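Call for test users – Jukumeck bin picking kit

Jukumeck is a small company in Anstead. We make a kit that helps a robot arm to take mixed objects out of a bin, one after another. The kit contains the gripper fingers, the software and a printed guide. Before we start to sell it, we want to know if people outside our team can set it up and use it without our help.
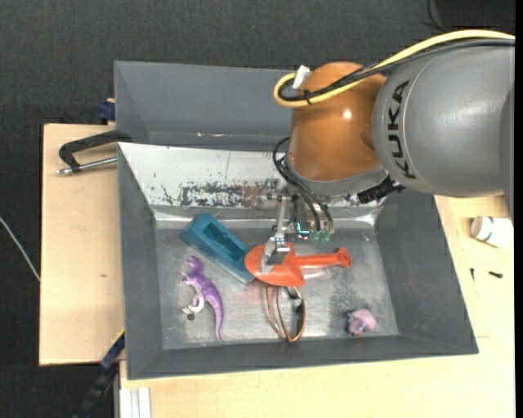 We are looking for 13 persons who will work with the kit at our test room in Tangen during November. You do not need to be an engineer, but you should be comfortable with a computer and able to follow written steps in English. A typical task is to guide the gripper until it holds a flat part, for example the blade of an orange toy shovel, while other things such as a toy dinosaur lie close to it. You will also write down every place where the guide was not clear to you. These notes are very important for us.

Each person comes for 7 sessions. The first one starts with a safety introduction of 30 minutes, and this part is required for everybody. We pay 900 in total, after the last session, and we cover the bus ticket from Jumidholm.

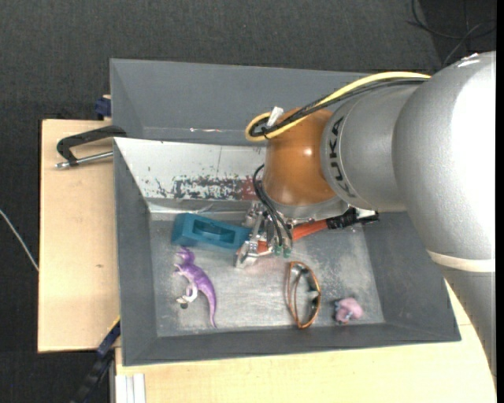 Sessions can be in the morning or in the late afternoon – please tell us which you prefer. People who already use robots at work are also welcome, but we keep most of the places for beginners.

To apply, send us a short letter through the contact form on our website. Please write what work or studies you do now, and if you have ever used a robot before. A CV is not necessary. We answer every letter.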